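I Lived With the Srithong Striped Duvet Set All Winter. My Review

So I finally caved and replaced the comforter I'd been dragging from apartment to apartment for way too long. It had gone flat in the middle and lumpy at both ends, like a bag of leftover socks, and every time my sister visited she'd pat it and make a face. She had a point.

I went back and forth between two sets. One was the Dondska, which my neighbor Apinya Petchrat has and swears by, and the other was the Srithong in the thin gray stripe. The Dondska only came in solids and I wanted the stripe, so there's my very scientific decision process for you. It was $68 on sale at Jastodstead for the full/queen, which got me the duvet insert, the cover and 2 pillowcases. Shipping was free over $50. Regular price is higher and seems to bounce around, so don't pay it unless you're in a hurry.

First impressions: it comes vacuum packed into a bag so small I thought they'd left the insert out. Cut the plastic open carefully (I nicked the inner bag and got lucky) and then give it time. The label says a day. Mine took closer to two, and I helped it along with a spin in the dryer on low with a couple of clean tennis balls. There was a faint new-fabric smell the first night and after that I didn't notice it.

The cover is a cotton and polyester mix, 300 thread count according to the package. I'm not a thread count person. It feels smooth and a bit crisp, closer to a dress shirt than a T-shirt. If you like that worn-in jersey feeling you'll probably hate it for the first month. I like crisp, so I was happy right away, and it's gotten softer with every wash.

Warmth! I keep my thermostat at 70 during the day and let it drop at night, and this was plenty for all of it except one ugly stretch in early March when I added a blanket. I run cold, though. My friend Sakda stayed over one weekend, slept under it, and told me at breakfast that he'd kicked it off by midnight. So take my "medium weight" with that in mind. If you sleep hot, I'd look at their summer version.

Now the wrinkles, because I know somebody is going to ask. It wrinkles. It wrinkles if you sit on it, it wrinkles if the dog looks at it, and it absolutely wrinkles if you pull it off the bed and leave it bunched up on top of the other bedding, which I do more than I should. The stripe helps a little since your eye follows the lines, but a white background with soft gray stripes is going to show every crease. I don't iron bedding. I've never ironed bedding and I'm not starting now. What I do is take the cover out of the dryer while there's still a hint of damp in it and shake it hard, and that gets me to a place I can live with.

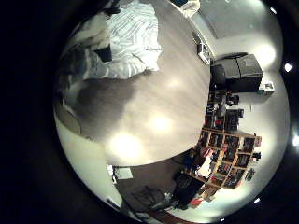

Do you really need the corner ties if the duvet fits the cover?

I'd use them every time. Mine fits the cover just fine and it still slid down to one end within a week when I skipped the ties. Once I tied all the corners it stayed put between washes, and it only adds a minute when you're making the bed.

Speaking of ties, they're my biggest gripe. They're skinny little ribbons and one of them came off the first time I took the cover off for laundry. I sewed it back on with doubled thread and it's held up since, but come on. The Dondska has loops with snaps, and Apinya has never once complained about hers. Snaps would've cost Srithong what, pennies?

The closure at the bottom is buttons. Some people want a zipper and I get it, especially with kids or pets, but I've had two zippers jam on me in other covers and I'm team button for life. These are flat plastic ones, a decent size, easy to do up even when you're half asleep. There's one gap in the middle that's wider than the others and my foot found it in the night. Twice. I added a snap there and the problem went away.

Washing: I do the cover every week with the sheets, cold water, regular cycle. So far I see no pilling on top and a tiny bit on the underside near where my feet go. The gray hasn't faded that I can tell. The white has stayed white, but I'm careful and I don't drink coffee in bed anymore (okay, less). The insert I've washed once, and it just barely fit in my machine. If you have a compact washer, plan on a laundromat trip. It took three full dryer cycles to get the middle dry, and you do have to stop and pull it apart by hand because the filling clumps when it's wet. It came back fine, maybe a touch less puffy.

How it looks in the room matters to me more than I expected. My walls are very pale, the floor is gray, and the light wood cube shelf is pretty much the only warm color going, so I worried that gray and white bedding would make it feel like a dentist's office. The stripes are thin enough that it reads as calm, at least to my eye. I've been thinking about a rust-colored throw for the fall. My black furniture looks sharper next to it too, which was a nice surprise, although black stuff and white bedding in the same room means lint is your new hobby. Get a good roller. I use the Stutum one with the long handle and go through refills like crazy.

A few odds and ends that I looked for in other reviews and couldn't find:

The pillowcases are the envelope kind and they're roomy. Standard pillows swim a little in them. Queen pillows fit better.

The full/queen is generous on a full and kind of skimpy on a queen if you share. Two adults who both like to burrito should size up to the king. I'm saying this as a former burrito war veteran.

It doesn't make noise. My old one had a crackly shell and I didn't realize how much it bugged me until it was gone.

Storage when it's warm out: it rolls down to the size of a large pillow with some kneeling and a strap. The bag it ships in is not reusable, so find something with handles.

I also wrote to Jastodstead about the tie that came off. They answered the next morning and offered me a partial refund or a replacement cover, and I took the partial refund since I'd already fixed it. No hoops, no photos of receipts. Points for that.

Would I buy it again? At $68, sure. At full price I'd probably grit my teeth and get the Dondska in a solid color for the better ties. Four stars from me. I'd go four and a half if the ribbons were stronger and that one button gap wasn't there.

Update, April 16, 2026: still on the bed, ribbon still attached, and I ordered a second cover in the same stripe so I'm not racing the dryer at bedtime. The new one has the same skinny ties. I sewed over all of them before it went on.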